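Workshop Tips from the Skavness Bench

Search tips and projects Go

We use cookies to remember your reading preferences. Accept / Settings

When a two-handed robot lets go of something it shouldn't, the temptation is to reach right in and catch it (I've done it, and I have the sore thumb to prove it!). Please don't. Our Veko setup dropped a part in March, 16 minutes into a job, and I spent the whole evening blaming the grip settings when the real trouble was a wrist connector that had worked itself a little loose.

So now, before anything else, I press the stop, switch off at the wall and give it a full 60 seconds while I put the kettle on. Then I follow each cable with my fingers from the forearm up to the wrist, feeling for a collar that turns when it ought to be snug, and looking for any loop big enough to snag when the arm swings across the table. 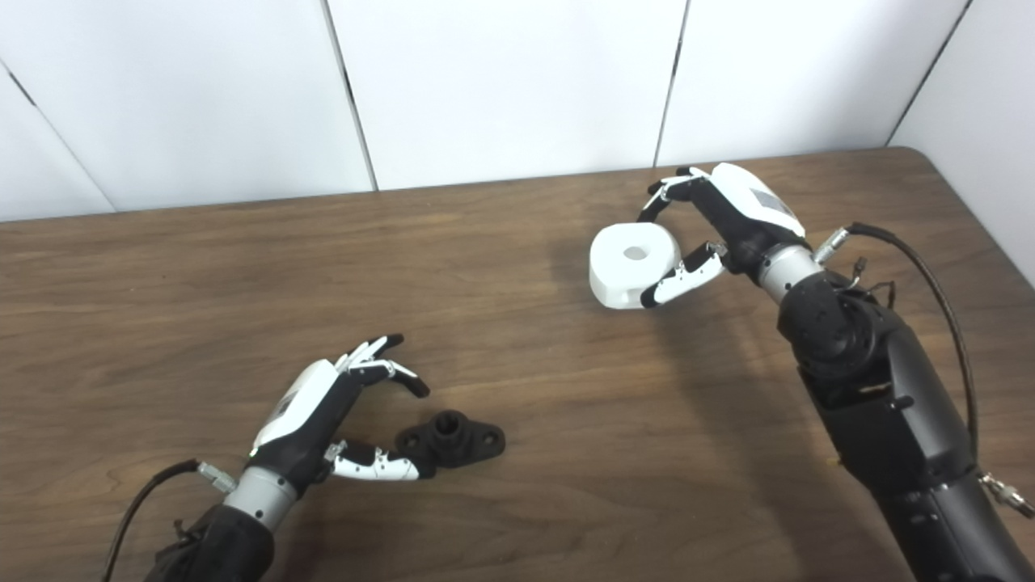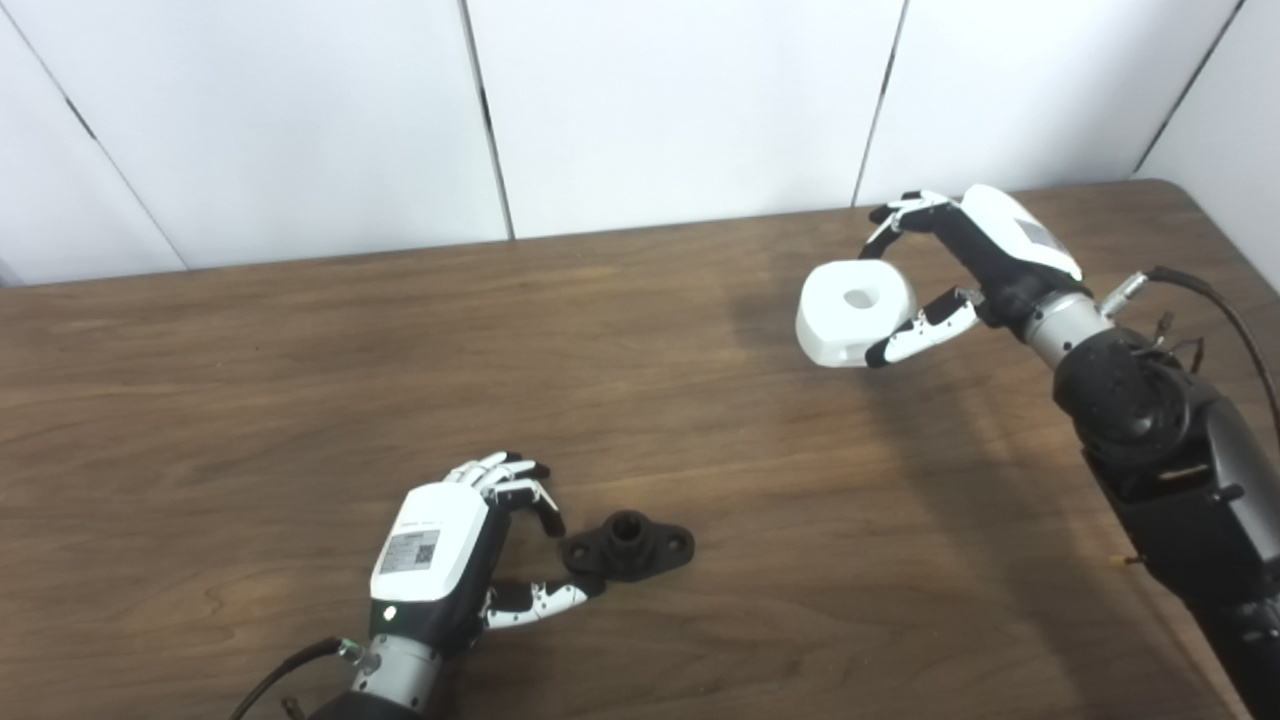
Two hands over one table, with a cable at the wrist to look after.

Habte wrote in to say that a snug collar isn't always the end of it: on an older Lanik arm the connector felt perfectly tight, and the break was inside the cable, right where it bends. A new cable cured it, and a wider bend has kept it cured.

I'll add that to my own routine, gladly. If yours drops things only at full stretch, check the bend first, and keep the first run afterward slow, with something soft and light in the grip and your own hands well back from the table.

Get our workshop tips by email. Sign up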